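Checking Contact Wire Height and Stagger on a Single-Track Section

This procedure covers manual measurement with a Gezer optical gauge on plain line and through stations. It does not cover overlaps, turnouts or level crossings, which have their own sheets.

Before you start

Confirm the track possession with the dispatcher. If the section is to be worked dead, wait for the isolation certificate and see both earthing rods in place. The gauge itself can be used under a live wire, but no part of it may be raised above the rail-mounted frame.

Wipe the railheads where the gauge will sit. Check the bubble level on a flat surface, turn the gauge end for end, and check it again. If the two readings differ, send the gauge back for calibration.

Taking the readings

1. Set the gauge across both rails at the first mast, square to the track. Push the fixed shoe against the gauge face of the left rail, looking in the direction of rising mileage.

2. Record the cant shown on the crossbar. Do not level the gauge on curves. Height and stagger are both measured relative to the plane of the rails.

3. Sight the contact wire at the registration arm. Read height first, then stagger. Stagger toward the left rail is positive.

4. Repeat at midspan. On the Lidinik to Skargate section, also take a reading 700 mm either side of each section insulator.

5. Enter the mast number, both values, the air temperature and the time before moving the gauge.

Tolerances

Compare each height with the design value on the mast schedule. A difference of up to 20 mm is accepted. From 21 to 26 mm, mark the mast for a second reading. Anything larger goes on the defect list.
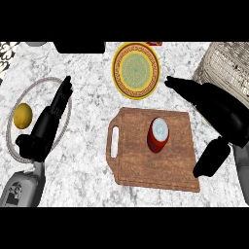
Cuvwood: Step 3 gave us trouble in February. With wind on the line, the midspan stagger moved by 14 mm between two sightings. We now take three and enter the middle one.

That method is acceptable for midspan readings. Write "wind" in the remarks column and enter all three values on the back of the sheet. At the registration arm, stop work until two successive sightings agree.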